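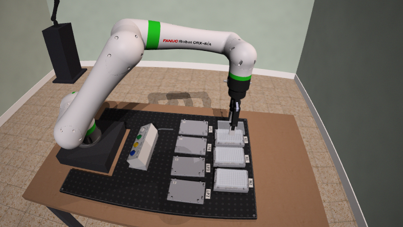 The gripper at the lid of a microplate in the simulated workcell. Tonow project, Calloway College, Muvatley.

The Tonow project is offered each year to students in the second stage of the Laboratory Automation course at Calloway College. Students work in teams to plan, program and test a plate-handling task, from the first sketch on paper to a complete run in simulation. The gallery on this page presents work from the spring group, whose final runs were assessed in May.

The task set by the department is a familiar one in working laboratories. Microplates and their lids must be moved between marked positions on a breadboard by a single arm, without a collision and without leaving a plate badly seated. All teams begin from the same model of the cell, and each is free to choose its own order of moves, approach heights and speeds. Teams keep a written log throughout, and the log carries as much weight in the final mark as the run itself.

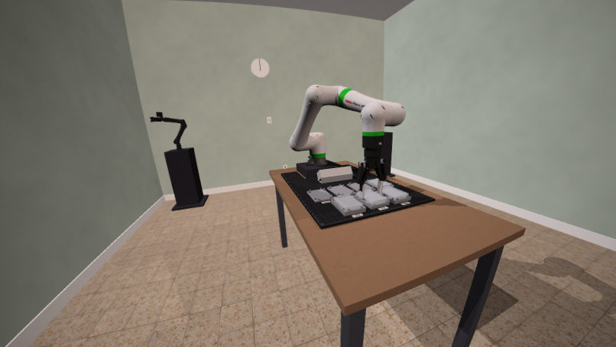 Most teams spent the opening weeks on positions alone. A point taught a few millimetres too low will pass unnoticed in a slow test and cause a fault at working speed, so every taught point had to be approached from above and checked by a second member of the team before it was entered in the log. Several teams found this tiresome at first. The Wostik team, which later recorded the longest run of the group without a fault, rewrote its table of positions 3 times before moving on to the gripper.

Students were also asked to name their positions in a way that another team could follow. In the exchange week, each team received a program written by somebody else and had one afternoon, until 4.30 pm, to make a small change to it. Clear names and short comments proved to be of great help -- as did a log that had been kept up to date.

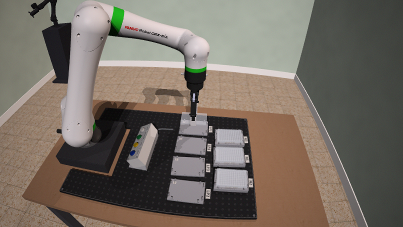

Villads Briem
Course Leader, Laboratory Automation

Gripper work over the plate nests. The department places particular stress on this part of the course, as the width of the fingers, the height of the grip and the speed of the final approach must all be settled together. Students may not alter the model of the gripper or the nests. Any difficulty must be solved in the program.

Each team was allowed 140 minutes of assessed simulation time, divided as it saw fit. Runs were scored out of 600 marks, with deductions for contact outside the nests, for unplanned stops and for plates set down out of line. A team could repeat its run once, and the better score was kept.
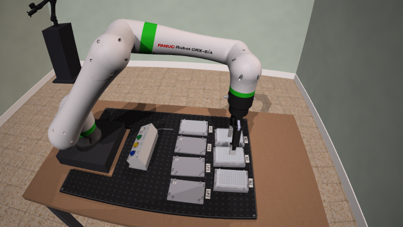

Work on the microplate column was left until the later sessions. By then the students had a sound grasp of how the arm behaves when reaching across the board, and were able to give proper attention to clearance between neighbouring plates. Two teams chose to lower the approach speed over the whole column. The others did so only for the last part of each descent, and their logs set out the reasons at some length.

Project logs from the spring group may be read in the Muvatley campus library on request. Students entering the second stage of the course will receive the cell model and the task sheet at their first session, together with the safety notes, which must be signed and returned before any programming begins.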